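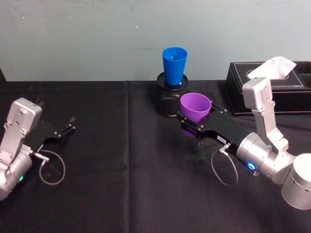

Gebhard Ortner wrote in to ask whether the mesh holder will take a full-size tumbler on top as well as pens inside, and whether the Tonow cups come in more than the two colors. The cup will stand on the holder, but the holder is sold as a desk organizer and we don't rate it as a stand. The colors for this season are blue and purple. Green was dropped in October and we have no more of it.

Print this page | E-mail this page

Tonow Desk and Table Set

The set is made up of two cups, one mesh holder and one tissue box cover. All of the pieces can be ordered separately.

Cup, blue. Item 421. Wide round rim, narrower at the base, one solid color.

Cup, purple. Item 685. Violet on the inside. Same price as the blue.

Mesh holder, black. Item 691. Round metal mesh with a solid band at the bottom. You can see what's in it through the sides, so small items like clips are easy to find. Wipe with a dry cloth. Don't leave it standing in water.

Tissue box cover, black. Rectangular. Fits the long flat boxes sold in most supermarkets. It does not fit the cube kind. Slide the box in from underneath and pull the first tissue through before you set it down.

Care of the cups

Wash by hand in warm water with ordinary dish soap. Scouring pads will dull the color. Coffee left overnight can mark the inside of either cup; baking soda and a soft sponge will take most of it off. Don't put the cups in the oven or use them over a flame.

Ordering

Sets ship from our Norbridge warehouse in a single carton. Orders of 13 sets or more go out on a pallet and need a delivery address with someone there to sign. If a piece arrives damaged, keep the carton and write to Rahel Marti at the order desk with the item number. We replace single pieces, so there is no need to send back the whole set.

The Olaniyan tray, which used to be listed with this set, now has its own page under Trays.

Prices and stock checked Sunday, November 22, 2020.

Print this page | E-mail this page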